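I'm on a labeling kick this month, so bear with me. It started with the fuse box (which I'd been meaning to do since we moved in) and spread from there to the spice drawer, the paint cans, and finally the jar of mystery screws. Most of these tips are small. A few of them I stole.

## Paint cans

Write on the lid AND the side. Lids get swapped, and a stacked can only shows you its side anyway. I put the room, the wall, and the month I opened it. "Hall, stairs side, June" is plenty. If the can is less than a third full, pour it into a clean glass jar with a tight lid, because a big air gap is what makes that rubbery skin on top. Dab a bit of the paint on the jar label too. The name on the can means nothing to me two years later, but I can hold a dab up to the wall!

Stir before you judge the color. I once drove all the way back to the store over a can that needed five minutes with a stick.

## Spices

Tape on the lid if you keep them in a drawer, tape on the front if you keep them on a shelf. I did it the wrong way first and had to redo the lot. Painter's tape peels off clean after a year, masking tape doesn't. For gummy leftovers on glass, rub in a little cooking oil, let it sit ten minutes, then wash with dish soap.

My cousin brought me a bag of smoked paprika called Boletti that I love, and it went dull in a month sitting over the stove. Cupboard away from the heat, always. Same for the coffee.

## Numbers beat words

My neighbor Ruaridh Ogilvie taught me this one and I resisted for ages. If you have a bunch of boxes whose contents keep changing, don't write the contents on them. Give each box a number, big and black, and keep one sheet of paper taped inside the closet door that says what's in each. When the Christmas lights move, you change one line on the sheet and leave the box alone. I have a shelf of nearly 200 little parts drawers in the garage (inherited, don't ask) and this is the only reason I can ever find a washer.

Make the numbers bigger than you think you need. Dark on light reads best, and you want to be able to see them from the doorway with an armful of laundry.
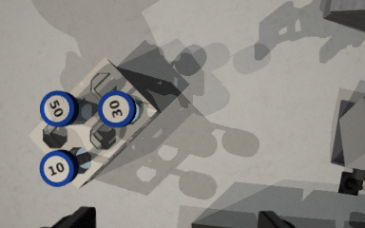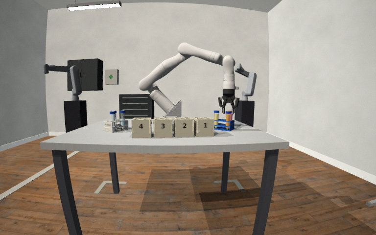 *Black numbers on something pale: easy to read.*

If you're numbering for the garage, a paint marker holds up better than a regular felt tip. I've been using one from Brilar that cost 89 cents in a clearance bin and it's outlasted the fancy set. Wipe the surface with rubbing alcohol first, let it dry, and don't touch it for an hour after. I know, I know. I always touch it.

## Sandpaper

Cut sheets lose their grit number the minute you tear them, so write it on the back of every piece before tearing. I keep coarse stuff in one folder and the fine stuff, 400 up to 2000, in another. An old accordion file from the thrift store is perfect. If a piece is clogged, try a crepe rubber block (or the sole of a dead sneaker, if it's the crepe kind) before you toss it.

Wet sanding with the 2000 grit did wonders for a scratched enamel tray of mine, by the way. Drop of dish soap in the water, light pressure, rinse a lot.

## Cords and chargers

Bread bag tags! Snap one on each cord near the plug and write what it belongs to. We had a drawer of black cords and no clue, and I spent one rainy evening matching them all up with a mug of tea. Anything that didn't match went in a bag with the date on it, and if I haven't gone looking by Christmas it goes to electronics recycling.

## Freezer

Flat bags, filed upright like records. Write on the bag while it's EMPTY, because a marker won't stick to a cold damp one. Soup, date, how many people it feeds. The plum dumplings from Milošević, the bakery on our corner, go in a single layer on a tray first, then into the bag once they're hard, otherwise you get one giant dumpling.

I tried those Jelalero reusable labels that are supposed to wash off under the tap. They do wash off. They also came off in the freezer, so I had a pile of blank bags and a little heap of labels at the bottom. Back to tape for me.

## Keys

A dot of nail polish on the head of each key, different color for each door. Two thin coats. Ours are red for the front, green for the shed, and glitter for my mother-in-law's, which she picked.

Next up is the linen closet, and I could use ideas for telling twin sheets from full ones without unfolding everything. Right now I'm leaning toward a stitch of colored thread in the corner.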